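Neltard 缝合练习记录集 说明文件

版本:第二次整理稿
维护:Radwa Benjelloun
内容:间断缝合练习,共 1,572 条打结记录,来自 82 块组织垫

先说结论:这份数据能回答的问题比标题听上去要少。它记录的是线怎么绕、结打在哪里、线尾剪成什么样。至于结牢不牢,表里有一列叫“牢固度”,我建议不要用。那一列是练习者自己填的,几乎全是满分,我不信。

一、收录范围

只收单线间断缝合,连续缝合和皮内缝合都已剔除。每条记录从进针开始,到剪线为止。切口一律为直线。线一律为深色,在粉红色表面上容易辨认,可一旦绕到器械关节附近,颜色就帮不上什么忙了。绕线圈数要靠人工判读,同一段素材两个人看,结果常常对不上。 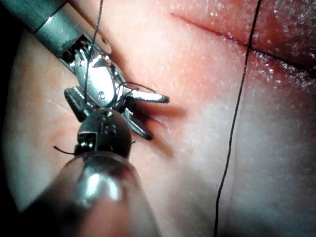 Nawal El Ouafi 对此有不同意见:圈数判读不一致,问题多半出在标注手册上,手册没写清楚线圈搭在钳口上、还没收紧的时候算不算一圈。她主张先改手册,再谈数据好不好。

这个意见我接受一半。手册已经改了,未收紧的线圈现在单独记为“待定”。改完之后重标了 200 条,分歧少了一些,但没有少到可以放心的程度。

二、字段

knot_id:结的编号,沿切口从左往右排
throws:绕线圈数,含“待定”
tail:线尾形态,分短、长、散三种
gap:与前一结的间距,只分“近”“中”“远”
firmness:牢固度,自评,见上文

三、已知问题

间距没有用尺量过。早先 Tramley 那一版给出了毫米数,我查不到量法,所以全部删掉,换成三档。

同一条切口上,前后两个结的样子可以差很多。有的线尾向几个方向散开,有的收得紧凑。有人拿这一点证明练习者“越缝越好”,我看证据不足,因为旧版编号有一部分是事后补的,先后顺序未必可靠。
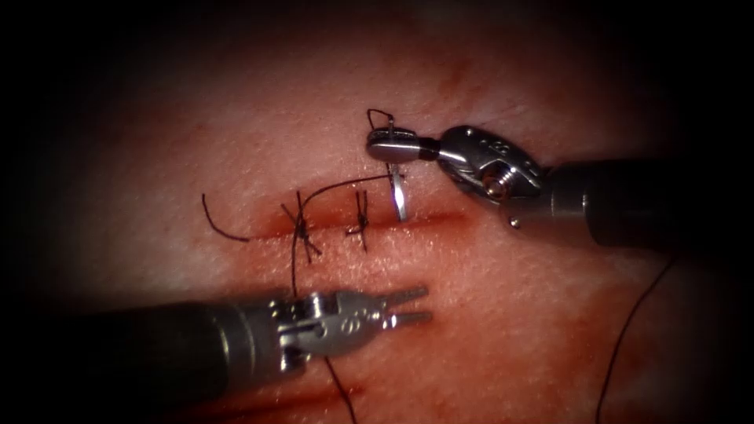
补过编号的记录共 110 条,已在备注列标出。要做学习曲线分析的,请先把它们去掉,再看曲线还在不在。

组织垫表面的红色痕迹不要当作出血量来标。Nirkholm 的旧标注里有“出血等级”一项,依据不明,这一版没有沿用。

四、不适合的用途

不能用来给练习者排名,也不能推断真实伤口的愈合情况。Cordier 的课程讲义引用过本集的初稿,说它“覆盖常见缝合情形”,这话说大了,引用时请不要照抄。

五、更新

十月:改标注手册,删除毫米数,增加“待定”。
下一版打算取消 firmness 字段。如果有人手里有像样的拉力测试结果,请附上测试方法再发给我,只有数字的不收。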